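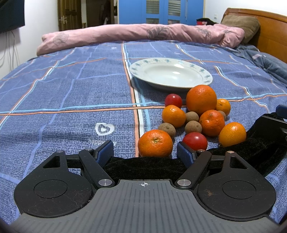
Week 4. Oranges, tangerines, tomatoes and longans on a blue patterned sheet.

Produce Basics, Jallstead Evening Kitchen Program
Notes for Session 4: Mixed Fruit, Sorting and Storing

Hi all, these are my notes for the fruit session, typed up from what I say in class plus the bits I always forget to say. If you missed Saturday you should be able to follow along with whatever you have in the fruit bowl at home. You'll want some citrus, a couple of tomatoes and something with a shell or a thick skin. I like longans for this because a lot of people have never peeled one, but lychees work too.

We'll use the mix at the top of the page as our starting point. It's a nice muddle, and a muddle is what most of us bring home from the store! All that orange looks like one kind of thing until you start picking it up and comparing.

Part 1. Looking at the citrus

Start with size, then go to the peel. In our pile the biggest orange is at the back, and its peel is a deep orange and dimpled all over. Dimples by themselves tell you very little about taste (I used to think they did, and I bought a lot of dull oranges). Weight tells you more. Hold two fruits of the same size, one in each hand, and go with the heavier one, because it usually has more juice in it.

Then there's color. One of the tangerines, over at the far right, is a lighter, more yellowy orange than the rest. Please don't throw a fruit like that out or call it unripe on looks alone. Citrus color has a lot to do with how cool the nights were while the fruit was on the tree, and a pale one can be perfectly sweet. Peel it and try a segment.

Last, the stem end. Turn the fruit until you find the little scar where it came off the branch. Two of our tangerines make this easy, the one in front at the left with its stem end facing up and another a bit right of center. At home, press gently around that spot with your thumb. A little give is fine on a tangerine. If it's mushy, or if you see any gray or green fuzz, that one goes in the compost and its neighbors get a good wash.

Part 2. Tomatoes

Yes, a tomato is a fruit, and yes, somebody asks every term. For our purposes the thing to know is that it keeps ripening after it's picked and citrus doesn't. An orange that's sour on the day you buy it will go on being sour. A tomato that's a bit firm will soften on the counter in a few days.

Keep them out of the fridge until they're ripe. After that you can chill them for a day or two if you need to, but take them out a good while before you eat them so the flavor comes back. Stem side down if you're setting them on a shelf.

Part 3. Longans

These are the small brown ones. The shell is thin and a bit leathery, and inside there's see-through white flesh around one shiny dark seed. To open one, pinch near the stem end until the shell cracks and then squeeze. It will shoot across the room at least once, so do the first few over a bowl. Don't eat the seed, and don't hand whole longans to small kids.

They like the fridge, in a paper bag or a loosely closed plastic one. On the counter the shells dry out and go brittle pretty fast.

Part 4. Sorting exercise

Do this with your own fruit before next time. It takes 17 minutes if you don't stop to snack.

Spread a clean cloth or towel on any flat spot so nothing rolls off.
Tip everything out in one heap and leave it mixed for now.
Pull out anything with a thin skin that bruises, and set it down gently on one side.
Compare the citrus in pairs by weight. Heaviest ones get juiced or eaten first while they're at their best.
Check every stem end.
Decide where each group is going (counter, fridge, tonight's dinner) and write it on your sheet.

If you have a kitchen scale, weigh the whole heap before you start and then just the edible part once you've peeled it. My last batch at home went from 629 grams down to 447, which surprised me. Longans are the worst offenders, what with the shell and that big seed.

Handouts and reading

The storage chart is on page 152 of the Hallirley course reader. The chart puts tomatoes and citrus in the same column, and I disagree with it, so go by Part 2 above. Spare sorting sheets are in the tray by the sink in the Tseng Room.

For next week bring one onion, one potato you're not sure about, and a towel.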